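4. Régler le surtitrage Ceka avant la représentation

La notice du fabricant promet un calage « en quelques minutes ». Comptez plutôt l'après-midi, surtout si le metteur en scène coupe encore dans le texte.

1. Allumez le boîtier Ceka, puis chargez la conduite de la pièce.
2. Vérifiez le nombre de cartons. Pour Potgieter, la version de Thandeka Van Wyk en compte 391.
3. Réglez la luminosité à 56, salle éteinte. Le réglage d'usine, 80, éblouit les premiers rangs.
4. Désactivez le défilement automatique.

Attention — le mode automatique est censé suivre la voix des comédiens. Je ne l'ai jamais vu survivre à un silence un peu long.

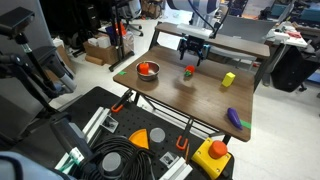

Faut-il un opérateur en régie tous les soirs ?
Prévoyez-en un, quoi qu'en dise la brochure, et faites-lui lire la pièce avant le filage du samedi.

5. Faites défiler l'acte I à la main, carton par carton.
6. Enregistrez sous un nouveau nom. La touche « Restaurer » ne restaure pas grand-chose.

Note : au-delà de 8 mots par ligne, le public lit et ne regarde plus la scène. Lesego Naidoo conteste ce seuil — essayez depuis le balcon.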